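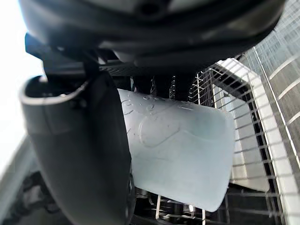

Can plastic cups go in the dishwasher every day? Most of the ones we stock can, as long as they ride in the top rack and you skip the heated dry.

Home | Shop | About Us | Dishwasher Tips | Contact

About Kedel

Hi, and thanks for poking around back here! I'm the person who started Kedel, and I still answer most of the email, so if you've written to us about a lid that won't fit, you've probably met me already.

We sell everyday kitchen plastics. Cups, mostly, plus lids, snack tubs, pitchers and the little sauce pots that everybody loses. I got into this because I ran the kitchen at a summer camp for a bunch of years, and a camp kitchen goes through cups like you wouldn't believe. We'd buy a case in April, and by the end of the season half of them were warped or had gone that sad chalky color, and some had a smell that never really left. I started keeping notes on which ones held up. Then I started buying extras for friends. Then my garage was full (my family was very patient about the garage) and I figured I'd better make it a business.

What we do all day

We wash things. I know that sounds silly for a store, but it's most of the job. Before a cup goes on the website it has to get through 30 cycles in our test kitchen, and I mean normal cycles with normal dinner plates and a greasy pan or two in there with it, the way people load a machine at home. After that we check whether it still stacks, whether it rocks on a flat counter, and whether the lid goes on without a fight. The ones that flunk get used for paint water and seedlings.

Last year we ran 3,496 pieces through the wash. I only know the number because we keep a clipboard on the wall and I finally sat down one night and added it up. My favorite from that batch was the Zatalov tumbler, a plain frosted thing with a thick rim that just kept coming out looking the same. The one I was rooting for was the Barbieri pitcher, such a pretty shape, but the handle got in the way of the spray arm every single time and we had to let it go. I still have one at home for lemonade. I wash it by hand.

How I load a cup

People ask me this a lot, so I might as well put it on this page. Open end down, tilted a little if your rack lets you, and snug between the tines so it can't flip over and fill up with gray water. Light plastic flips easily! If yours keeps flipping, put it between two heavier mugs. Don't nest them, even when you're in a hurry. And if there's a molded ring or raised lettering on the cup, give that part a quick rub with a brush now and then, as that's where peanut butter likes to hide.

When the cycle's done I open the door, pull the top rack out and go do something else for a while. Plastic hangs on to water longer than glass does. If you stack it right away you get that stuffy cupboard smell, and then you end up washing the lot again.

Where we are now

There are 3 of us full time, with extra hands before the holidays. We moved out of the garage and into half of a building we share with Cleteck, who make shelf liners and drawer dividers and are very good neighbors (they lend us their pallet jack, we lend them our coffee maker). Orders go out in plain boxes with paper padding. If you order for a school, a church kitchen or a camp, ask about our case price, which starts at 40 cups. You can mix colors in a case, just tell us in the notes box at checkout.

If something warps on you in the first year, send me a picture and I'll mail you another one. You don't have to send the old one back. I do like hearing what else was in the load, though, so put that in the email if you remember.

Recent from the blog

Cloudy cups: is it hard water or is it wear?
The Zatalov tumbler is back in the small size
Which lids belong in the silverware basket (not many)
Getting tomato sauce stains out of snack tubs
Packing a camp kitchen without overbuying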